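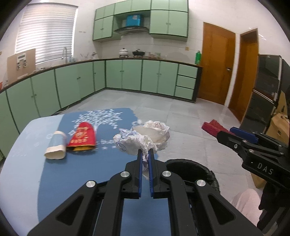

By A. Stoyanova, fiction contributor
January

**The Trial Period**

The Nasine kit arrived with two grippers, a charger and a sheet of conditions. The service was sold by Dilleo on a 19-day trial. The customer cleared the table by hand-held gripper, the recordings went to Dilleo, and in return the customer got a discount on the arm that would one day do the clearing alone.

She read the conditions twice. Clause 4 said that all items were to be gripped between the pads and that fingers were not to be used. She had lived in the apartment in Brumholm for nine years and had never been told how to pick up a tissue.

Paper was the hardest. The blue pads closed flat, and if she came in too high they took only the top layer and left the rest on the cloth. Low and slow worked better. A cup on its side was easier if she approached across its width. She wrote this down on the back of the conditions, under a heading that said Technique, and by the end of the first week the notes had reached the margin.

Each evening the service returned a score. The first was 71. The comment beside it read: "Hesitation before release."
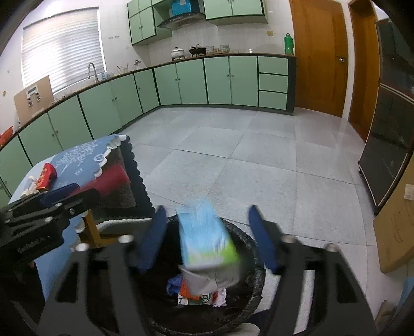
She practiced releasing. The bin had to stand close to the table, and the jaws had to open over the middle of the liner, both sides together. If one finger dragged, the box turned as it fell. She learned to hold the tool still for a moment before letting go, and then learned to hold it for less than that, as the still moment was what they were marking down.

On the last evening the score was over 90 and there was no comment. A message followed, asking whether she wished to keep the kit at the monthly rate or send it back in the original carton.

She went into the kitchen to look for the carton. There was a receipt on the counter. She put out her hand, stopped, and went back for the gripper.

Contact: Letters and submissions desk | © All rights reserved | Back to top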